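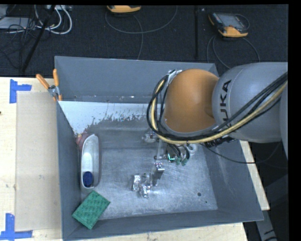

A robot arm over an open metal bin.

Chapter 2
Storage in Handheld Devices

A phone or tablet keeps its apps, photos, and settings in flash memory. The memory holds its contents when the power is off. In this chapter you will learn how storage is counted, why the number on the box differs from the number on the screen, and how to plan for the space you need.

Makers count in steps of 1,000, so one kilobyte is 1,000 bytes. Some system software counts in steps of 1,024 instead, and the same memory then shows as a smaller number. The operating system also takes a share before you save your first file.

Terms to know: flash memory, byte, partition, cache

Before you read, open the settings on a device you use and write down its total and free storage.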